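April, 4.40 pm – Hansard coding, second batch

Great afternoon! Finished reading the Skultimon council debates on the market levy, all 311 pages of them, and the coding sheet held up far better than last time. Splitting "constituent story" from "constituent demand" was the right call. Members tell plenty of stories before the break, then the demands pile up once the vote is close – lovely pattern, want to see if Witenari does the same.

Still stuck on interjections. Le Roux transcripts mark them in brackets, Sandano ones run them straight into the speech. For now I'm coding them as separate turns and flagging each with a Z.
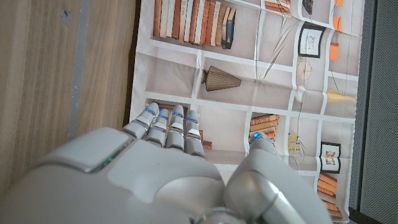
Robot hand and printed bookshelf backdrop.

Reliability check: pulled 20 speeches from the levy debate and recoded them blind. Disagreed with myself on 3, all of them tributes to former members that slide into a budget request halfway through. Need a rule for those. Maybe code by paragraph and let the tribute stand on its own?

Next up: the Witenari water bylaw debate, roughly 20 speeches. Ask the clerk's office for the missing annex. Also rename the colour tags, two of the greens look the same on my screen.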